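Robotics club, end of the second term

July 2024

I said in February that I would write something every fortnight about the club and I have managed it twice. So this is a long one to cover the gap.

For anyone new, I help out at the robotics club in Rarthorpe. We have 12 members at the moment, mostly sixth formers with a few older people who came in through the evening class. The project this year is teaching an arm to handle everyday bags and clothing. We enter it in the Helstead student challenge, where the arm gets a table, an object it has not met before and ten minutes.

The first term went on the arm itself, which we call Tekarov after a name somebody found on an old parts box. The shoulder joint was replaced, then replaced again when the new one turned out to have a different thread. The second term has been nearly all recording. A member puts on the tracked gloves, does a short task by hand, and the software saves where both hands were the whole way through. We wanted 1000 good recordings by the summer break. We have 400.

The shortfall is mostly my fault. I planned the sessions as if every recording would be usable, and plenty are not. If a hand turns so that the markers cannot be seen, the track jumps and the recording has to go. Short sleeves help, and so does keeping the backs of the hands up between moves.
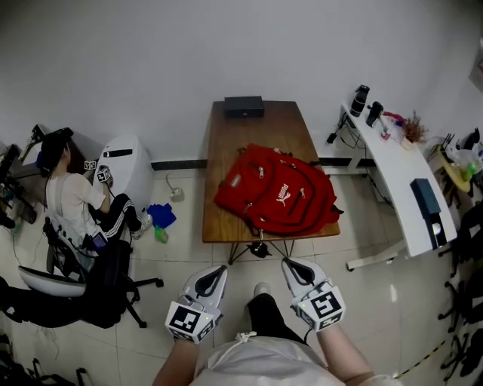
Bags have been the main work since we finished with boxes and tins. Lertchai Thepsuriya wrote the task list and he put them in order of difficulty, starting with a plain cloth shopper and ending with anything that has more than one compartment. The red Puma backpack belongs at the hard end of the list. It has several zippers, and on its side like that the straps trail off over the edge of the table, so there is a choice to make before you even start: gather the straps in first, or leave them and go for a zip. We had people doing it both ways and the recordings did not match up at all. Lertchai has now written it into the instructions that straps come first, and the person wearing the gloves reads the card before lifting their hands.

The gloves themselves are fine once you are used to them. The cubes on the back feel top heavy and you tend to move more slowly than you normally would. We argued for a while over whether that matters. My view is that slow is good, as Tekarov is slow too and there is no point in showing it something it cannot keep up with. Others think we are teaching it to be hesitant. We will find out when we train on the full set.

Zips are a separate problem. A person opens a zip with one hand and holds the fabric taut with the other, and does it without thinking. Ask someone to explain which hand did what and they usually have to do it again to check. A couple of the younger members have started keeping notes on this, left hand and right hand in two columns, and the notes have been more useful than I expected. They are going in the project report.

Other news, briefly. The Holanda controller board is back from repair and works, though the fan is louder than before. We have changed how the files are named, so please do not use the old sheet if you still have a copy at home. The naming now goes task, object, initials, take number, with no spaces. I spent an evening renaming the old ones by hand and would rather not do it again.

Over the break I am going to sort the recordings we have and try a first training run on the easy bags only. If the arm can pick up the cloth shopper by its handles I will be happy with that – the backpack can wait until autumn.

Sessions start again in the same room and at the same time. If you have a bag with an awkward fastening that you can spare for a few weeks, bring it along. Buckles and toggles especially, as we are short of both.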